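Home Browse Reviews Downloads About

# Noh: a reader's index of space opera and its neighbors

6 min read

Hi! I'm Kidus Gidey, and this is the README for Noh, a catalog of science fiction books that I've been putting together for longer than I care to admit. It started as a text file where I kept track of which paperbacks I'd already bought (I own three copies of the same anthology, so it was needed). Then a friend wanted a copy, then her book club did, and now it has a version number and people send me corrections at two in the morning. I love it.

If you just want the books, grab `noh_books.csv` and go read something. If you want to know what the columns mean, or you plan to argue with me about what counts as space opera, keep going.

## What you get

The current release covers 1,309 books. Of those, 167 are ones I'd call hard to find, which in my world means I had to use interlibrary loan, a used bookstore or a very patient pen pal to get hold of one. The files are:

- `noh_books.csv` - one row per book
- `noh_series.csv` - one row per series, with reading order
- `noh_notes.md` - my long, rambling notes, spoilers and all
- `CHANGES.md` - what I fixed and who yelled at me about it

Everything is plain text in UTF-8. There's no database to set up. I open the thing in a spreadsheet and so can you.

## The columns

**title** and **author** are what's on the title page. If the cover and the title page disagree, the title page wins.

**year** is the year of first book publication in the original language. Serials are a headache. A novel that ran in a magazine gets the book year, and I put the magazine year in the notes file if I know it.

**pages** comes from the edition I handled, so your copy may be off. I'd only use it for telling a slim weekend read from a 700-page doorstop you'll be hauling around all August.

**crew** is my favorite column and the reason most people show up. It says what kind of group you spend the book with: `family`, `military`, `merchant`, `outlaw`, `mixed`, or `solo`. A lot of readers pick books this way even if they'd never put it like that. They want the cargo haulers who bicker over breakfast, or the one lonely surveyor talking to her ship.

**aliens** takes `none`, `offstage`, `present` or `narrator`. Offstage means we get ruins, signals, leftover gadgets and so on, but no one walks through the door. I went back and forth on whether fossils count. They do.

**ship_mind** is yes or no. A ship that answers questions in a flat voice is a no. It has to want something.

**ending** is `closed`, `open` or `cliff`. I added this after I finished a very long book on a bus, turned the last page and found out the next volume had never been written. I was furious for a week! So now you can filter.

**mood** is one word, picked by me, and completely unscientific. Please don't build a chart out of it. (Somebody built a chart out of it. It was a nice chart, lots of purple.)

## How I decide what goes in

I have to have read the whole book. That's the rule, and it's why the list grows so slowly. I don't add things from publisher announcements or from other people's lists, however good they sound, and I'm sorry to everyone who mailed me a spreadsheet.

Beyond that I'm pretty loose. Most of the story should take place off Earth, or on an Earth so changed you'd need a guide. There should be travel, or the aftermath of travel. I let in some planetary romance and a few quiet station novels where the biggest event is a broken water pump, and I left out near-future thrillers even when someone goes to the moon in the last chapter.

Short story collections are in if I'd recommend more than half of the stories. Novellas are in if they were sold as their own book.

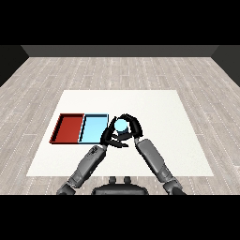

## Series order, and why yours may differ

I list series in the order they were published. I know, I know. Some of you are chronological people and you've written to me about it at length. There's a second column, `story_order`, that gives the in-world sequence wherever I could work it out, and it's blank where I couldn't. Prequels get a decimal, so a book set before the first one is 0.5. Two prequels and it becomes 0.3 and 0.6, and after that I start to lose my grip.

Shared-world books by several authors are the worst part of this file. I treat each author's run as its own little series and link them with a `world` tag. If you sort by `world` you'll get them all together.

## Using it

The easiest thing is to sort and browse. A few filters people seem to like:

- `crew = merchant` and `ending = closed` for comfort reading
- `aliens = narrator` if you want something strange
- `pages` under 200 for a single evening, which gives you a lovely mix of old paperbacks and newer novellas
- `ship_mind = yes` and `crew = solo` - bring tissues

If you use a script, watch out for commas in titles. They're quoted properly now, but they weren't before the Wosto release, and old copies are still floating around. (I name releases after moons I made up as a kid. Birkby was first, then Presus, then Wosto. The drawings are in a shoebox and they are staying there.)

Please don't mix rows from Birkby with anything later. I changed what `mixed` means in the crew column between Birkby and Presus. It used to mean mixed species, and now it means the group doesn't fit any of the other labels.

## Known problems

The list leans heavily toward books in English. I read Amharic too, and a bit of French if you give me a dictionary and a quiet afternoon, but the gaps are huge and I can't pretend otherwise. Translated books are marked in `translated_from`, and I've started crediting translators in their own column. It's patchy. Send me names!

My taste is all over the mood column, and it sneaks into the other ones as well. I'm softer on books I read as a teenager. I also have a weakness for derelict ships, so if there's an airlock nobody has opened in a thousand years, I probably hunted that book down ahead of something more deserving.

Pen names are messy. I file by the name on the book and put the other names in `also_as` when they're public knowledge. If an author has kept a name private, I leave it alone, and I'll delete any suggestion that doesn't.

A few page counts are flat wrong. One novel was listed at nine pages for most of a year and I only noticed when a reader asked if it was any good for something so short.

## Corrections and suggestions

Open an issue or write to me through the contact page. For a correction, please tell me which edition you're looking at, and if you can, type out what it says on the copyright page. For a suggestion, a title and a sentence on why you loved it is plenty. I read all of them, though my to-read pile has started blocking a window, so be patient with me.

Please keep spoilers out of issue titles. Put them in the body with a few blank lines first. Someone gave away the end of a trilogy in a subject line last spring and I was on book two.

## License

The data and notes are free to use, share and change, as long as you say where they came from and pass along your version on the same terms. I'd rather you didn't sell it, but mostly I'd like to hear what you did with it. There are no cover scans or blurbs in any of the files, and no quotes from the books. Everything in the notes is in my own words, including the swearing.

## What's next

I'm halfway through adding a `first_contact` column and I already regret it. Do you count contact that happened before page one? What if only the cat notices? If you have opinions, the thread is open and it's getting long - mostly about the cat.

Get new releases by email. Enter your address to subscribe. Unsubscribe any time.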